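Notes, cold chain talk, county immunization meeting
2/27/19
Speaker: Stuart Whitlock (Kamol Wattanapong takes the second half of Q&A)

Slides are with the front desk. If clicker dies just say "next."

OPEN

Thank people for coming. Keep it short, the room wants coffee.

Who I am: vaccine logistics, Montoya district, clinics and the two school sites. Not a doctor. Say that early or I get the dosing questions.

What the talk is: getting flu and measles doses from the depot at Rodska to the clinic fridge without losing any on the way. What it isn't: whether to vaccinate. Different talk, different room.

SLIDE 2, THE NUMBER

674 doses thrown out last season. Let it sit a second.

None of those were expired on the shelf. All temperature. Either too warm in transit or frozen against the back wall of a fridge. Frozen is the one people forget. Staff see a cold vial and think cold is good. For most of what we carry, freezing ruins it and you often can't tell by looking.

Say again: you can't tell by looking. Log it, call it in, don't guess.

SLIDE 3, WHERE IT GOES WRONG

Loading dock at Rodska. Boxes packed the night before, sat out while the van got fuel. Fixed now, packed same morning.

The Isov road. Long leg, slow in winter, two clinics at the end of it. Driver used to do Isov last. Now does it first and comes back down the valley.

Handover. Box arrives, front desk signs, box sits under the desk till someone on the nursing side is free. This was the big one. More than half of last season's loss was after a signature. Don't name the clinic!! They know who they are and they're in the room.

Fridges plugged in wherever there was a socket. Cleaner unplugs fridge, plugs in vacuum. Or fridge shares a strip with the kettle and the printer, somebody switches the lot off on the way out.

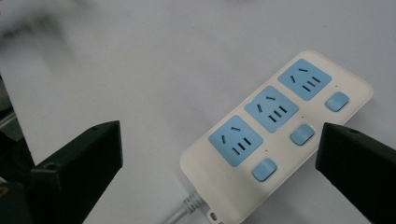 So the rule from March: one fridge, one wall outlet, label over the plug saying do not unplug. Labels are in the packs by the door. Take a few spare, they peel.

If your building has no free wall outlet near the fridge, tell Kamol, he has a small budget for an electrician. Small. Don't all ask at once.

SLIDE 4, THE RANGE

2 to 8 degrees Celsius. Yes I know, everybody's kitchen thermometer is Fahrenheit. 36 to 46. Both are printed on the door card.

Aim for the middle. A fridge that lives at 2 is going to dip under it overnight.

Read the min/max, not just what it says right now. Min/max tells you what happened at 3 in the morning. Then reset it. People forget the reset and then we get the same bad number four days running and panic about a thing that happened once.

Twice a day. Opening up and closing. Write it on the sheet, intials next to it. A gap on the sheet gets treated as a gap. I can't release stock on "it was probably fine."

SLIDE 5, THE BOX

New carrier boxes are the Orkden ones, gray lid. Trialed on 13 runs out of the depot, all stayed in range the whole way, including the Isov leg. Good result, small trial, say so.

Packing order, bottom up:
Conditioned ice packs
Card spacer
Vials in their cartons
Logger probe in with the cartons, not on top
Spacer again
Packs
Lid

Conditioned means left out till you can hear water move when you shake it. Straight from the freezer is too cold. Half the frozen vials came from this, so go slow here, do the shake with the pack I brought.

Do not take vials out of cartons to fit more in. Light matters too for the measles vaccine.

SLIDE 6, UNPACKING

Clear a surface before the van comes. Sounds silly. Last year I watched a nurse hold an open box on her knee becuase there was nowhere to put it down, reading lot numbers upside down with the lid off for ten minutes.

Clear space, fridge door shut, sheet and pen ready. Then open the box.
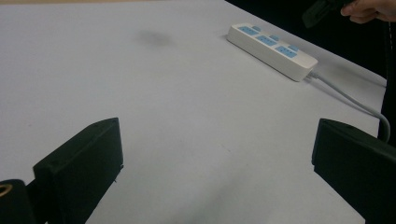
Logger first. Press stop, read the light. Green, carry on. Red, close the lid, put the box in the fridge as it is, mark it HOLD, phone the depot. Don't throw anything out. Some of what shows red turns out to be usable once the maker's stability data has been checked. That's our call at the depot and it takes a day, sometimes more.

Then lot number and expiry against the delivery note. Oldest to the front. Nothing in the door shelves, nothing touching the back wall, nothing in the salad drawer. Take the salad drawer out. Water bottles in that gap, helps hold temperature if the power drops.

No lunches. I shouldn't have to have a slide for this. (There isn't a slide for this.)

SLIDE 7, POWER CUT

Door stays shut. Write down the time it went off. Tape across the door if people keep opening it to check.

Get your backup site on paper before you need it. 7 clinics still haven't sent me theirs. List is on the wall by the coffee, look for yours.

If you move stock, move it in a carrier with a logger. Not a picnic cooler. Not a grocery bag on the passenger seat, which did happen.

SKIP IF SHORT ON TIME: the story about the generator at Montoya East. It's long.

SLIDE 8, WHAT CHANGES IN MARCH

Nurse or trained deputy signs for the box. Front desk can't any more.
One outlet per fridge, labeled
Logger files emailed same day
Delivery window texted the afternoon before, so you can have someone free
Monthly return of unused loggers, we are running low and they're not cheap

Training for deputies is 40 minutes, done at your site, Kamol books them. Sign up sheet going round now. Check it actually is going round.

Q&A

Likely ones:

"Can we have a second fridge?" Only if your throughput justifies it. Send me six weeks of sheets.

"Who pays for lost doses?" Not the clinic. Never has been. We want the losses reported, so nobody gets billed or yelled at for calling one in. Say this clearly, it's why people hide them.

"Why can't the van come earlier?" One van. Hand over to Kamol.

Anything about side effects or schedules goes to the nurse lead, afternoon session, same room.

Collect the ice pack before leaving. Left the last one on the podium and it leaked into the microphone thing.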